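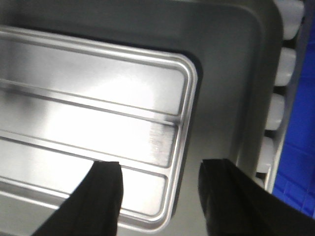 *Figure 8-1. Gripper open at the right end of a ribbed stainless steel panel.*

## 8 Handling rules for bright metal panels and trays

Applies to: Femorard pick cell with two-finger gripper, wrist camera and Abera controller
Revised: 5 November 2024
Section owner: Shewit Gashaw, Ullordale site

### 8.1 Scope

This section covers the picking and placing of flat, rimmed metal parts: ribbed panels, shallow trays and similar items with a bright or brushed finish. It covers taught positions, gripper settings, camera exposure, and placement in plastic bins. It does not cover painted parts, perforated sheet, or any part with a cut edge that has not been deburred. Those are in Section 9.

The rules below are site rules. They add to the risk assessment for the cell and do not replace it. Where the two differ, follow the stricter one and report the difference to the section owner.

### 8.2 Terms

**Rim:** the raised border of a part.

**Rib:** a raised line inside the rim, parallel to the long edges.

**Channel:** the recessed area between two ribs, or between a rib and the rim.

**Straddle position:** fingers open, one finger over the part and the other past its end.

**Approach height:** the height at which the arm changes from travel speed to approach speed.

**Release height:** the clearance between the underside of the part and the bin floor when the fingers open.

### 8.3 Before starting

1. Confirm that the cell is in manual mode and that the enabling device works in all three positions.
2. Check the finger pads. Replace both pads if either one is torn, hardened or coming away from the finger. Do not replace one pad alone.
3. Wipe the camera window with a dry lint-free cloth.
4. Look up the pad cycle counter on the Abera maintenance page. Pads used on bare metal are changed at 4000 cycles, whatever their appearance.
5. Confirm that the part program on the controller matches the part family on the job sheet.
6. Remove tools, cloths and loose hardware from the pick surface and from the bins.

**CAUTION:** Metal parts can have sharp edges even when the rim looks rounded. Wear cut-resistant gloves when loading parts by hand. Take the gloves off before using the pendant.

### 8.4 Exposure and glare

Bright metal sends overhead light straight back into the wrist camera. A channel that is washed out to white carries no usable edge data, and the locating routine may lock onto a highlight. Highlights move when the wrist moves. Edges do not.

1. Move the arm to the view position for the part family.
2. Open the live view and set exposure to manual.
3. Lower the exposure until the ribs and the inside of the rim show as continuous dark or light lines along the visible length.
4. Ignore the centers of the channels. They can stay overexposed as long as the lines on both sides are complete.
5. Place the search region over a rim corner and the rib ends next to it. Keep it off the channel centers.
6. Tilt the wrist by a small amount and run the locate routine again. If the reported part position shifts by more than the tolerance on the job sheet, the routine is tracking a reflection. Go back to step 3.
7. Save the exposure with the part program. Do not save it as the cell default.

**NOTE:** Scuffs and brush marks change how a channel reflects. Do not use surface marks as reference features, even if the score is high. They differ from one part to the next.

If a stable position cannot be reached by exposure alone, change the view angle first and the lighting second. Covering or moving a ceiling light needs approval from the area lead. A matte spray is not allowed on production parts.

### 8.5 Teaching the pick

Teach the pick with one good part and check it with at least one other from the same batch.

1. Set the arm speed limit to 100 mm/s. Leave it there until 8.5 is finished.
2. Bring the open gripper over the end of the part in line with the approach axis.
3. Lower to approach height and stop.
4. Adjust until the fingers are in the straddle position. The inner finger should point at a channel and should not be above a rib. If it lands on a rib, the pad bridges the high point and the grip will roll.
5. Check the gap between the outer finger and any fixture wall. Keep a minimum of 8 mm through the whole closing stroke, not only at the taught point.
6. Lower to the pick point. Stop if the force reading rises before the taught height is reached.
7. Close at the lowest force setting for the part family. Raise the setting one step at a time until the part lifts without turning.
8. Lift, hold for five seconds, and lower again.
9. Inspect the rim and channel for pad marks or bending.
10. Record the force setting, pick height and wrist angle on the job sheet.

**CAUTION:** Do not correct a slipping grip by raising force above the limit for the part family. A rim that bends under the fingers will spring back on release and can throw the part. Check the pads, the surface and the wrist angle instead.

Parts arrive with rolling oil on them from time to time. Oil on one part is a reason to reject that part. Oil on two parts in a row is a reason to stop the job and call the supplier desk. Wiping oiled parts at the cell so that the run can continue is not permitted; the pads pick up the residue and every later grip is affected.

### 8.6 Placing in bins

The place routine assumes a bin with an open top, upright walls and a flat floor. Bins with inserts, dividers or lids need their own program.

1. Push the bin fully against its stop and check that it does not rock.
2. Run the bin locate routine on the rim of the bin. Plastic walls also reflect overhead lights, so the search region must follow the rim and stay off the walls.
3. Teach an entry point above the rim high enough for the longest part in the family to clear when held at its steepest angle.
4. Lower in a straight line. No wrist rotation is allowed while any portion of the part or gripper is below the rim.
5. Release flat on the floor of the bin. The maximum release height is 8 mm.
6. Open the fingers only as far as needed to clear the part.
7. Retract in a straight line to the entry point, then close the fingers before traveling.

A part that has been released properly lies flat, with its rim down on one plane and no corner propped against a wall.
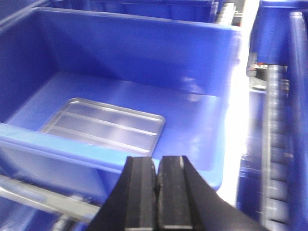

It does not have to be square to the bin. Some rotation on the floor is acceptable for single-part placement, provided that the far edge and all corners are free and the next operation uses its own locate step. For stacked placement the angle limit on the job sheet applies, and a tray that lies outside the limit must be taken out by hand before the next one is placed on top.

Fingers are kept closed whenever the arm travels without a part. Closed fingers present a smaller shape near bin lips and conveyor rails, and contact with a lip is then more likely to be a glancing one. This does not remove the need for clearance. Travel paths are checked for the open gripper in all cases — a lost closing signal must not lead to a collision.

**CAUTION:** Never reach into a bin to straighten a part while the cell is in automatic mode, even if the arm is stopped or waiting. A waiting arm can restart on a sensor signal.

### 8.7 Neighboring bins and rollers

Where bins stand side by side, the locate routine can return the rim of the wrong one. Set a position window for each bin and reject results outside it. Bins of the same color need this check on every cycle.

Rails and rollers next to the place area are treated as fixed obstacles in the Abera model, including rollers that turn freely. Do not rest parts on them, by hand or by program.

### 8.8 Verification run

1. Raise the speed limit to the value on the job sheet, with the guard closed.
2. Run 13 cycles without stopping.
3. Check the log for locate retries, force warnings and position rejects.
4. Inspect the last part placed for marks on the rim and ribs.
5. If there were no warnings, sign the job sheet and release the program.

One locate retry is accepted if the second attempt fell inside tolerance. Any force warning fails the run. After a failed run, return to 8.4 if the fault was a locate fault and to 8.5 if it was a force fault. Do not edit both in the same session. A program changed in two places cannot be traced back.

### 8.9 Motion blur in stored images

The cell stores wrist camera images for fault review. Images stored while the arm is moving will show blur, mostly toward the edges. They are suitable for seeing which bin was in use and whether a part was present. They must not be used to measure position or to judge surface finish. Use a stationary capture from the view position for both.

Images are kept with the program version they were taken under. Deleting them to free space requires a second signature.

### 8.10 Changes to this section

Send proposed changes to Shewit Gashaw. Changes to force limits, speed limits or clearances also need review by Aurel Ilie before use. The finger pad specification is held under Stornska drawing control and is not changed from this manual.

The release height in 8.6 was lowered in June. Programs released before then must be checked against step 5 at the next job change.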